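토요일, 흐림

오전에 빨래를 돌려놓고 Ventura 상영관에 다녀왔다. 동네에 하나 남은 작은 극장이고 조조는 아직도 싸다. 오늘 본 것은 《Endero》. 지난달부터 보려고 했는데 하루에 한 번, 그것도 오전 열 시 상영뿐이라 계속 미뤘다. 관객은 나까지 해서 몇 사람 되지 않았다.

영화는 문 닫기 직전의 항구 여관에서 시작한다. 주인 여자가 장부를 정리하다가 948이라는 숫자가 적힌 열쇠를 발견하는데, 그 여관에는 그런 호수의 방이 없다. 처음 30분은 거의 그 열쇠 이야기만 한다. 대사가 적고 바람 소리가 크다. 옆줄에 앉은 사람은 중간에 잠이 든 것 같았다. 나도 초반에는 조금 지루했는데 여자가 버스를 타고 내륙으로 들어가는 대목부터는 집중이 됐다.

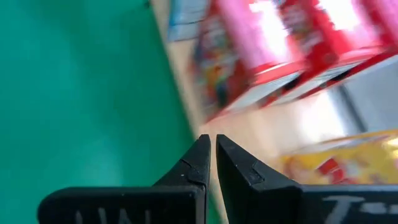 줄거리만 적어두면 나중에 기억이 안 날 것 같아서 마음에 남은 장면을 따로 쓴다. 여자와 오빠가 식탁에 마주 앉아 유산 문제를 이야기하는 장면이 제일 좋았다. 둘 다 화를 내지 않는다. 오빠가 서류를 밀어주고 여자가 받으려다 손을 멈춘다. 두 사람의 손끝이 사진 속 검은 두 손가락 끝처럼 좁은 틈만 남기고 거의 닿을 듯한데, 카메라가 거기서 꽤 오래 기다린다. 그러다 그냥 다음 날 아침으로 넘어간다. 서류를 받았는지 안 받았는지는 끝까지 나오지 않는다.

결말은 마음에 들지 않았다. 열쇠가 어디 것인지 편지 한 통으로 다 설명해 버린다. 앞에서 그렇게 말을 아껴놓고 왜 마지막에 내레이션까지 넣었는지 모르겠다. 편지를 읽는 목소리도 너무 또박또박해서 라디오 광고 같았다. 음악은 전반부가 낫다. 아코디언이 나오는 곡은 제목을 찾아봐야겠다.

같은 감독의 전작 《Adov》는 작년 겨울에 집에서 봤다. 그때도 끝이 약하다고 적어놨던데 오늘 일기장을 뒤져보니 거의 같은 말을 썼다. 그래도 배우들 얼굴을 찍는 방식은 이번이 훨씬 안정적이다. 특히 버스 창에 비친 여자의 옆얼굴은 다시 보고 싶다.

나오는 길에 매점에서 커피를 3000원 주고 샀다. 전에는 2000원이었다. 맛은 그대로였다. 로비에 다음 달 상영작 전단이 있어서 두 장 가져왔는데 《Skallier》가 들어 있다. 상영 시간이 대략 두 시간 반이라 허리가 걱정되지만 예매는 해둘 생각이다. 이번에는 뒷줄 통로 쪽으로 잡아야겠다. 오늘 앉은 자리는 앞 의자 등받이가 높아서 자막 아랫줄이 자꾸 가렸다.

집에 와서 빨래를 널고 국수를 삶아 먹었다. 저녁에는 《Adov》를 앞부분만 다시 틀어봤다.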